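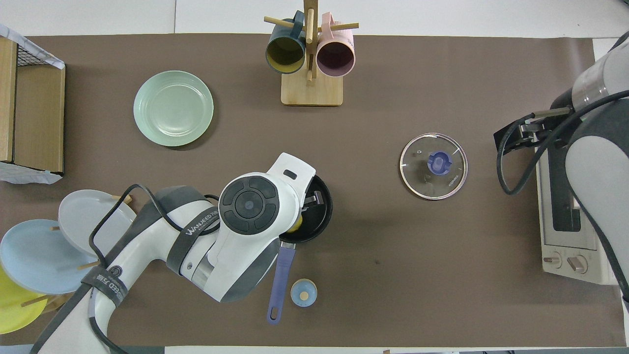
Oportunidades > Estudos com participantes > Cozinha e casa

Categoria: Chamadas abertas | Utensílios e arrumação

Chamada de participantes – Estudo Kallance sobre arrumação de louça em bancada

A Brondovholm procura participantes adultos para o estudo Kallance, dedicado à forma como as pessoas colocam, empilham e retiram louça e utensílios de uso diário numa bancada de dimensões reduzidas. As sessões decorrem em julho, nas instalações de Roltwood, sala Mudaliar.

Objeto do estudo

O estudo compara soluções de arrumação aberta: escorredor de madeira para pratos na vertical, suporte de madeira para canecas e colocação direta sobre a base da bancada. Interessa registar a ordem em que as peças são arrumadas, a orientação escolhida para pegas e cabos e o destino dado às tampas. O mobiliário fechado (armários, gavetas) fica fora do âmbito desta fase.

Tarefas

Cada sessão dura 4 horas, com intervalo. O participante executa, pela ordem indicada na ficha:

- colocação de pratos no escorredor e respetiva remoção;
- suspensão de canecas no suporte;
- arrumação de frigideira e panela, com e sem tampa;
- reorganização livre da bancada, mantendo o mini-forno na posição inicial;
- preenchimento de um questionário sobre hábitos de arrumação em casa.

Não há confeção de alimentos. O mini-forno conta apenas como volume fixo que condiciona o espaço restante. 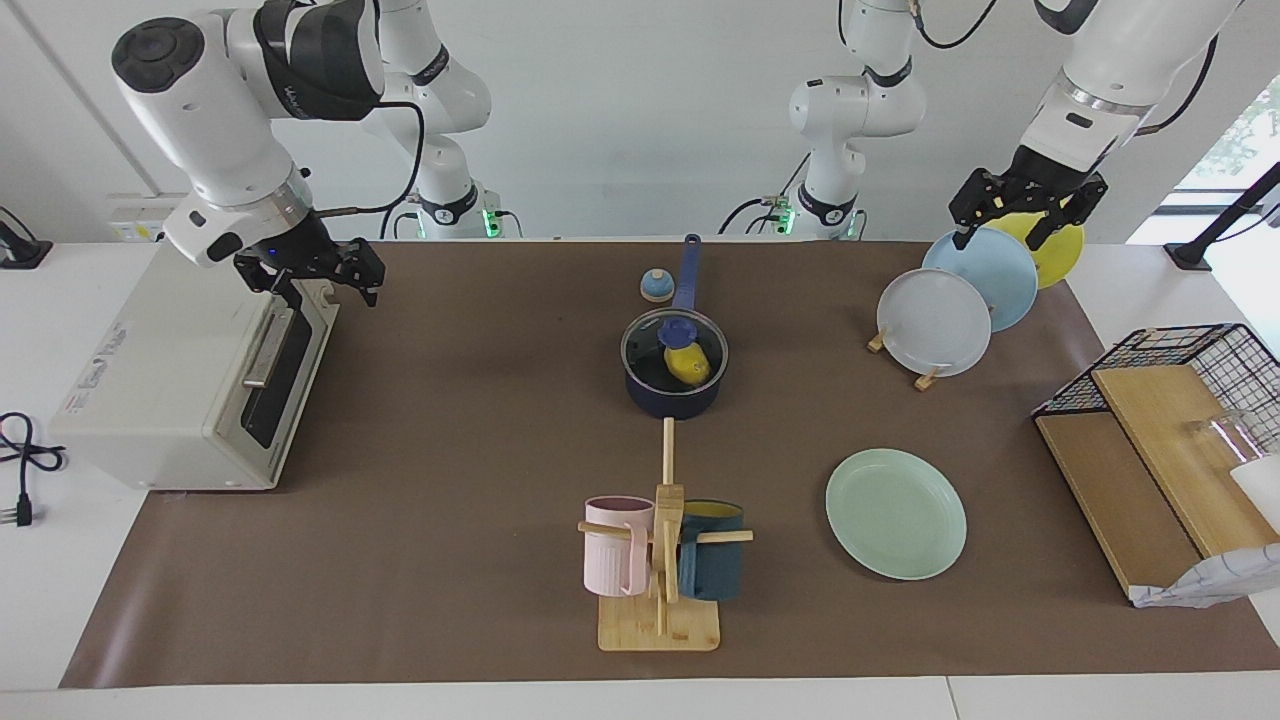

Bancada de Roltwood: mini-forno, panela azul-marinho com tampa de vidro e suporte de madeira para canecas.

Perfil pretendido

Pessoas que lavem e arrumem louça em casa com regularidade. Não se exige experiência profissional em cozinha ou restauração. São admitidos participantes destros e canhotos; a mão dominante deve ser indicada na candidatura. É necessário compreender instruções escritas em português e poder permanecer de pé durante períodos prolongados, embora haja cadeira disponível entre tarefas.

Ficam excluídas as pessoas com lesão recente na mão, no punho ou no ombro, bem como as que tenham participado na fase anterior do Kallance.

Condições

Estão abertas nove vagas. Cada participante comparece a três sessões, no mesmo horário, e recebe uma compensação de 100 euros após a última. A desistência é possível em qualquer momento, sem justificação – nesse caso, a compensação é proporcional às sessões concluídas. As deslocações não são reembolsadas.

Recomenda-se roupa de manga curta ou justa ao antebraço. Anéis volumosos e pulseiras devem ser retirados antes do manuseamento da louça. Os objetos pessoais ficam no cacifo à entrada.

Tratamento de dados

Os questionários são identificados por código. A correspondência entre código e nome é conservada em separado e eliminada no fim do estudo. O termo de consentimento é enviado antes da primeira sessão e entregue assinado no local.

Candidatura

Enviar mensagem através do formulário de contacto da Brondovholm, com o assunto «Kallance – bancada», indicando nome, contacto telefónico, mão dominante e preferência de horário (manhã ou tarde). A seleção cabe a Lakshmi Kamath, coordenadora do estudo. Questões sobre acessos e horários devem ser dirigidas a Kumaresan Rao. As candidaturas sem indicação de horário são tratadas em último lugar.

© Brondovholm | Contactos | Política de privacidade | Voltar ao topo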